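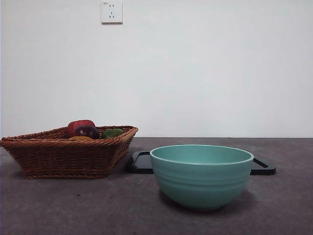
Mared Wogan
Moderator, Storage and Larder
Joined November 2022

Wicker on a worktop: liner or no liner?

Moving the fruit and veg out of the fridge drawer and into an open basket. Rectangular, sloping sides, tight braid, thicker twisted rim. It stands on a matt dark grey top with a plain wall behind. The room sits fairly steady through the winter and gets no direct sun on that side.

Two questions. Does a tightly woven side let enough air through to matter, or is all the exchange over the top? And does anyone line the base? I have a Flollia felt liner, 3 mm thick, and am undecided about cutting it down.

ninepin_lane
Nearly all of it is over the top. With a braid that tight the sides contribute very little. The flare helps more than the weave does, as the pieces sit further apart higher up.

I would not fit felt. It holds moisture against the underside of whatever is at the bottom, and you won't see it until you lift something out. If you want a liner, use plain paper and change it weekly.

Angharad Lewis
Disagree on the felt. Bare wicker marks soft skins, and a marked skin goes off sooner than a damp one. I ran a lined and an unlined basket side by side from June until the end of the summer, and the lined one gave me fewer losses. Same kitchen, same shop, same day of purchase.

ninepin_lane
How deep were they loaded?

Angharad Lewis
Single layer in both.

ninepin_lane
Then the load on each piece is its own weight and the marking should be slight either way. Stack them and I would accept the argument. What did you have in them?

Angharad Lewis
Pears, mostly. 125 g each, give or take the odd large one. They mark if you look at them.

ninepin_lane
Pears I will grant you.

gritstone_tom
Leaving the liner aside, look at the underside of the basket. That sort of dark mottled top shows pale scratches, and wicker ends are hard. Four cork discs, one per corner, 4 mm thick. They lift the base enough for air to get under it as well, so you may find you don't need the liner.

Mine is a Ninach top and it scratched in the first month. I can't speak for other makes.

Mared Wogan
Cork is a good suggestion. I had only thought about the inside. Does it stay put? The base of mine has some give in it.

gritstone_tom
Glue them to the base frame and leave the weave alone. The Morris self-adhesive ones drop off wicker within days. Wood glue, clamp overnight.

saltmarsh
Check the gap at the back too. I'd want the basket pulled forward from the wall — 200 mm if the depth allows — or you get dust and onion skin collecting behind it. The socket is well up the wall, so at least the basket isn't blocking it.

ninepin_lane
200 mm is a lot of worktop to give away. Half that and a wipe now and then.

saltmarsh
Depends who does the wiping.

Angharad Lewis
Whatever you decide on the liner, keep onions in a separate basket. Clultia do a small one with a lid.

Mared Wogan
Cork glued on tonight, paper in the base for now. Felt goes in if I buy pears. I'll leave the thread open for anyone who has tried a slatted insert.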